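About Rernisora
Who we are, what we test, how to work with us

Rernisora tests machines that claim to do chores. We work on one question for two kinds of customers. Makers of robot arms and home robots want to know if their machine can do a job before they say so in a brochure. Laundries, hotels and small workshops want to know the same thing before they sign a purchase order. Both get the same test and the same report.

The company was started by Saadet Akyol and Cristóvão Magalhães, who had worked together on packing lines and had seen the same pattern several times. A demonstration went well, the equipment was installed, and within a month the operators had gone back to doing the work by hand. The demonstrations were not dishonest. They showed a task under conditions that the shop floor did not have. Our test methods are built around that gap.

What we test

We keep a list of 16 chores, split between the household and the shop floor. Household chores include folding, table clearing, loading a dishwasher and sorting laundry by type. Shop-floor chores include bin picking, bagging, kitting and cable routing. Each chore has a written procedure with a start state, an end state and a time limit. A human intervention of any kind ends the trial and is logged as such. Partial results are recorded but do not count as a pass.

A full evaluation consists of 125 trials per chore. Items are changed between trials according to a fixed schedule, and the machine's operator does not see the schedule in advance. We do not average results across chores. A machine that clears tables well and folds badly gets two separate results, and a buyer who needs only table clearing can stop reading there.

Where things stand

Rigid items of known shape are mostly a solved problem when lighting and position are controlled. Rigid items of unknown shape are workable at a slow pace. Clothing remains difficult. Fabric has no fixed shape, it hides its own edges, and a grasp that lifts one layer on the first attempt may lift two on the next. Collars and plackets are stiffer than the cloth they are sewn to, so the same garment behaves differently depending on where it is held. Tailored pieces such as jackets and dress shirts are the hardest items in our household set.

Our present view is that machines can do parts of laundry work in a commercial setting with a person nearby. Unattended folding of mixed garments in a private home is further off. We revise this view each July, when the chore list is also reviewed.

Garment bench

The garment bench is run by Müzeyyen Canpolat. Two-finger grippers are the most common tool submitted for it, and dress shirts are the item they are most often judged on. Results are scored on collar position, squareness of the folded body and whether the stack can be moved without opening. 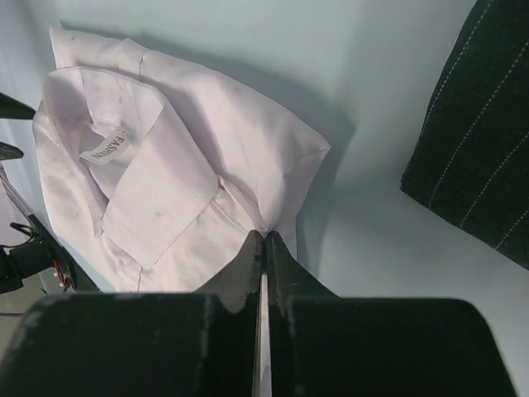

Cristian Rengifo wrote to us that a pass rate means little to him until he knows what happens on the failures. "If it drops one shirt and carries on, I can live with that," he added. "If it stops the line and waits for me, I would rather fold them myself." We agreed with the point, and reports now list recovery behavior separately: continued unaided, stopped safely, or stopped and needed a reset.

Equipment and reports

We operate 7 test stations. Three are reserved for customer hardware, and the rest run our own reference arms. Control software is Kultier, with trial logging in Rokent. Customers may use their own controller if it can export time-stamped joint data.

Reports are delivered as a PDF with raw logs attached. The customer owns the report. We do not publish results without written consent, and we do not accept payment tied to an outcome or hold shares in any company whose machines we test.

A single-chore screening costs $998 and covers a shortened trial set. It is meant to tell a maker if a full evaluation is worth booking. Prices for full evaluations depend on setup time and are quoted individually.

Contact

İlker Demirtaş handles bookings and site visits. Please include the make of the arm, the gripper type, the supply voltage and the chore you want tested. The lab is at the rear of the Zeman building, with loading access from the side street. Deliveries are not accepted on Sunday.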